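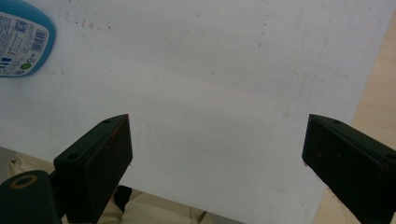 What kind of desk lamp should you buy if you sew or do paperwork at night?

Get one with a long arm, a wide head and a dimmer you can find by feel, and don't pay extra for a charging port in the base.

Home Reviews Lighting Sewing Room Archive Contact

Now for the long version, and I do mean long, so pour yourself something warm. I have been using the Munon clamp lamp since May, nearly every evening, and I kept putting off this review because every time I sat down to write it I'd end up hemming something instead. I suppose that says a good deal about the lamp already!

My old lamp was a gooseneck with a little round head that threw a bright circle the size of a salad plate. It was fine for reading a letter. It was no good at all for dark fabric, and if you have ever tried to pick out navy thread from navy wool after supper, you know the sort of muttering that goes on. I put up with it for years. Then the neck went soft and the head began to sag, very slowly, so that I'd look up after a long seam and find it had bowed down nearly to my knuckles.

I ordered the Munon from a small shop in Tolentino that also sells the needles I like. It came in a long flat box with the arm already put together, and all I had to do was screw the clamp onto the table and drop the post into it. The head is a bar, 19 inches across, and it spreads the light out evenly from one end to the other. I can lay a whole sleeve under it and see both the cuff and the shoulder. It sounds like a small thing, I know, but I had gotten so used to shoving the cloth along to follow the light that my shoulders were sore most nights.

It puts out 700 lumens at the top setting, according to the leaflet. I have no way to check that and wouldn't know how. What I can tell you is that full brightness is more than I want for anything except black fabric and splinters. Most evenings I keep it somewhere in the middle, on the warmer of its color settings. My husband does the household bills at the other end of the table and he likes the cool white, so we go back and forth a bit – the lamp remembers the last setting, which means whoever sits down second is always reaching up to change it.

The dimmer is a ridged wheel on the underside of the bar. I love it. My sister has the Nosinness lamp, with the flat touch strip along the top, and it's a handsome thing, slimmer than mine and much nicer to look at in a front room. But the strip doesn't always notice a dry finger, and when you brush it by accident while moving the arm the light jumps to full. She says she has gotten used to it. I borrowed hers for a week of curtains and I never did.

A few grumbles, now. The clamp pads are thin, and I'd put a scrap of felt under them if your table is one you care about. The cord is on the short side (mine runs to a power strip under the window, and it only just reaches). And the middle joint squeaked from the first day. I gave it one small drop of sewing machine oil in the summer and it has been quiet ever since, though it did leave a faint ring on a pillowcase before I thought to wipe it.

There is a charging port on the bigger model, which costs $24 more. I went without. A phone lying next to my work is a phone I'll pick up, and the plug by the window does the job.

As for heat, I did a long stretch on a quilt binding in August with the windows shut, and the bar got no more than mildly warm along the top. The old gooseneck used to toast my forehead.

A reader in Utmont wrote to ask whether the arm is long enough for a cutting table. Mine reaches 32 inches from the clamp when it's stretched all the way out, and it holds there without drooping, even now. For a deep table I'd clamp it on the long side and stand opposite. If your table has a thick apron under the edge, measure before you order, as the clamp doesn't open very wide and mine only fit with a little coaxing.

Next I'll be trying their floor version, if I can clear the button boxes out of the corner by the radiator. Give me until after the holidays for that one.

Posted 11/29/21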